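Textile Care and Household Practice
Unit 4: Handling and Folding Knit Garments
Course handout, Inbridge

4.1 Scope

Unit 3 dealt with woven goods: sheets, shirts and table linen. Knits behave differently. A woven cloth holds a crease along the grain and resists pulling in two directions. A knit is built from loops, stretches most across its width, and shifts out of shape when it is lifted at one point. The procedure below applies to sweaters, T-shirts and other knit tops.

4.2 Work surface

A made bed is an acceptable surface if the sheet is pulled tight and the garment fits on it fully spread. A soft mattress sinks under the hands, so smoothing strokes should be light and run from the center outward. Lines in a checked or plaid sheet may be used as a guide for squaring the hem.

4.3 Taking hold of the fabric

Grip a fold, never a single layer at the edge. A pinched fold spreads the load over more loops and leaves less of a mark. Keep the grip clear of the neckline – ribbing that has been stretched recovers slowly, and in cotton often not fully. 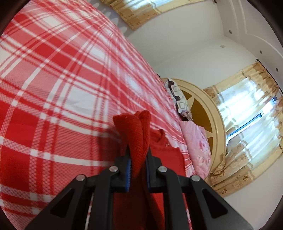

Fig. 4. Pinched fold in a red knit garment on a plaid sheet; the curved neckline lies just to the right of the fold.

Fine rib lines serve as a check on handling. On a relaxed garment they run straight from shoulder to hem. Lines that bend sharply near the grip show local strain, and the fold should be released and taken again with more cloth in it.

4.4 Folding sequence

Lay the garment face down. Square the shoulders and hem. Bring one side in to the center line, sleeve included, and turn the sleeve down parallel to the side. Repeat on the other side. Fold the hem up to the collar, or in thirds for a shallow drawer. Heavy sweaters are stored flat; hangers lengthen the shoulders.

4.5 Practical exercise

Fold 18 knit tops of mixed weight and stack them by width. Record any piece whose neckline has changed shape. Hand in the record sheet before the start of Unit 5.

Reading: Suwannarat course reader, p. 126.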